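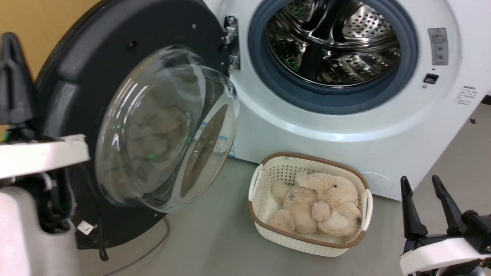

Darard House Residents' Association
Minutes of the meeting held on 17th July in the ground floor lounge

Chair: Hartmut Engelhardt
Minutes: flat 8
Apologies: flat 2

1. Minutes of the last meeting
Agreed, with one correction. The March minutes say the laundry room floor was "finished to everyone's satisfaction". Flat 5 asked for "everyone's" to be taken out. Done.

2. Washing machine
Hartmut reported that Clekberg have quoted 600 pounds for what they call a full hygiene service and a new door gasket. Flat 5 asked what was wrong with the present gasket. Hartmut read from the quote, which says "recommended at this age of appliance" and gives no fault. Flat 8 had looked at the rubber and could see a grey ring and nothing else worth paying for. Flat 11 said there was a smell. Asked when, flat 11 said mostly on Mondays. Nobody else present had noticed it.

The meeting was not persuaded that a smell reported by one flat justifies the sum quoted. Hartmut will ask Clekberg for the price of a visit alone, and whether they will put in writing what they expect to find.

Flat 11 proposed leaving the door open between washes. Flat 5 pointed out that this was agreed last year and lasted until somebody walked into it. Agreed again, door to go right back to the left. Flat 8 doubts it will hold.

3. Soft toys and other fluffy items
Flat 3 wishes to wash plush toys in the shared machine. The toy in question is beige and has a long pile. Flat 5 was concerned about fluff in the drum holes. Flat 3 said the care label allows a gentle wash. Hartmut asked whether anyone had ever seen fluff block those holes. No one had, though flat 5 maintained that this proved little.
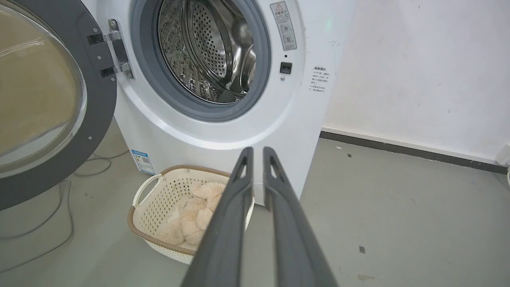 After some discussion it was agreed that plush items may be washed on their own, on a cool programme, and that the drum is to be wiped out afterwards by whoever ran the load. Flat 5 asked for it to be minuted that "whoever ran the load" is never found when wanted.

4. Baskets
The cream basket with the brown rim may stay as the shared one. Flat 11 had a leaflet for the Kocabaş stacking trolley and spoke in favour of it. The leaflet claims it "ends laundry clutter". Hartmut observed that it would be one more thing on the floor. No purchase.

Baskets may stand in front of the machine while it is being loaded or unloaded. They should not be left there overnight.

5. Detergent
Urum have offered a trial box of their concentrated powder. Flat 8 asked what happens after the trial and was told a monthly order. Declined. Residents will go on bringing their own.

6. Any other business
Flat 3 asked whether the warning sticker on the front of the machine could be put up in larger print. Hartmut will see if the manual has the same wording.

Flat 2's request for a second machine was held over, as flat 2 was not there to explain who would pay for it.

Next meeting to be fixed once Clekberg have replied. The meeting closed after item 6.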